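From: Dilek Kocabaş
To: Ramum home cooks list
Subject: Re: rice pudding catching on the bottom

Gizella Lengyel wrote:

> I made the baked rice pudding from the February round-up last night and it stuck again. I used 80 g of short-grain rice to 1,000 ml of whole milk, with the sugar in from the start. The top was fine but the bottom had a brown layer I had to leave in the dish. It was also thinner than I wanted.
>
> Is it the dish or the oven? I have the enameled Lillico one and a glass one I haven't tried. Also, does anyone put egg in theirs? My aunt did, but I never got her recipe.

Hi Gizella,

I had the same trouble with that recipe and changed two things.

First, I start it on the stove. Put the rice and milk in a heavy pan, bring it up slowly, and stir for eight minutes once it begins to simmer. The rice gives up some starch and doesn't settle in a lump when it goes into the oven. Then stir in the sugar, pour it all into a buttered dish and bake it.

Second, I set the dish inside a roasting pan with hot water halfway up the side. It takes longer – mine usually wants an extra half hour – but I haven't had a brown layer since.

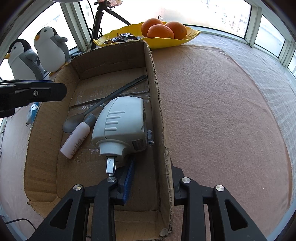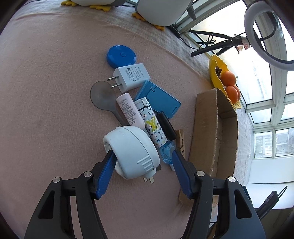
On the thickness, 80 g is low for that much milk if you like it to hold on the spoon. I go up to 110 g. It thickens a lot as it cools too, so if you were eating it straight from the oven, try the leftovers before you change anything.

I don't think it's the dish. I've used enamel and glass and couldn't tell them apart once the water bath was there. If you do use the glass one, don't take it from the fridge to a hot oven.

As for egg, I only do it for guests. Beat two yolks with 200 ml of cream, mix in a ladle of the hot pudding, then stir that back into the rest before it goes in the oven. It comes out closer to a custard. My mother-in-law thinks this is a different dessert and should have a different name.

Flavoring is up to you. I use a strip of lemon peel and half a cinnamon stick and fish them both out before baking. Nutmeg on top at the end. I tried cardamom once and the kids left it.

One more thing on the rice. The Okafor store by me stopped carrying the Drellell pudding rice, so I've been using arborio. It works, but it stays a bit firmer in the middle and I give it three or four more minutes on the stove. Does anyone know who still sells the Drellell? I'd buy a few bags.

Let me know how the next one comes out.

Dilek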